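Nosten Home Science
Page 49

Trays, Bins and Rolls

Look around your home and you will find many things that are hard to keep in one place. Sand spills. Trash smells. Long strips of tape or cloth get tangled. People have worked out different shapes to deal with each one.

Why is a litter tray wide and low?

An indoor cat needs a place to use as a bathroom. Cats like to dig first and cover up afterward, so the tray has to be wide enough for a cat to turn around in. It is filled with litter, which comes in many small grains. Litter soaks up liquid. When some grains get wet they turn darker, and many kinds stick together in a lump that a grown-up can lift out with a scoop.

The rim around the tray is raised. Without it, the litter would be all over the floor after a bit of digging. 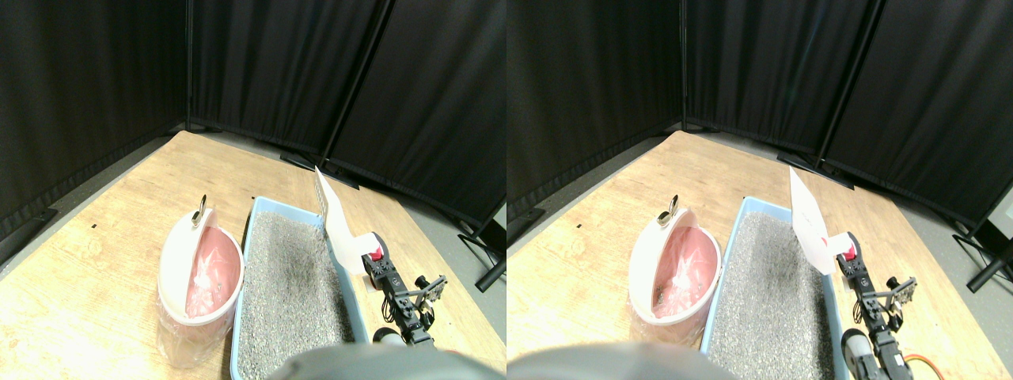 Used litter has to go somewhere, and in many homes it goes into a trash bin with a lid. A lid keeps smells in and curious paws out. Most people put a liner in the bin. A liner is a thin bag, and its top is usually folded over the edge so that it does not slip down inside. When the bag is full, you pull it up, tie it and put in a new one. The bin itself stays mostly clean.

Always wash your hands with soap after you have been near a litter tray, even if you only carried the bag.

Why do we roll things up?

Now think about something long and thin, such as a ribbon. If you push it into a drawer it will twist and knot. If you wind it around and around, it turns into a short, fat cylinder. The ribbon is just as long as before. It only takes up less room, and you can unwind as much as you need.

A roll does have one problem: it wants to come undone. The outside end can lift up and stick out. A band around the roll helps to hold the layers together. It is also a handy place to print a name, such as YONEX, so you can tell who made it. 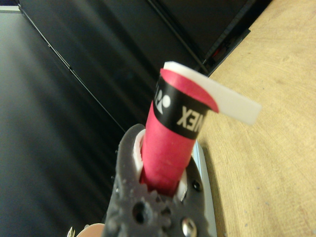

Try it yourself

You need a strip of paper 30 inches long and 2 rubber bands.

Roll the strip up as tightly as you can. Let go and watch what happens to the end.

Roll it again and put one band around it. Then add the other band. Does the second one make a difference?

Last, unroll the paper and lay it flat. Does it stay flat, or does it curl?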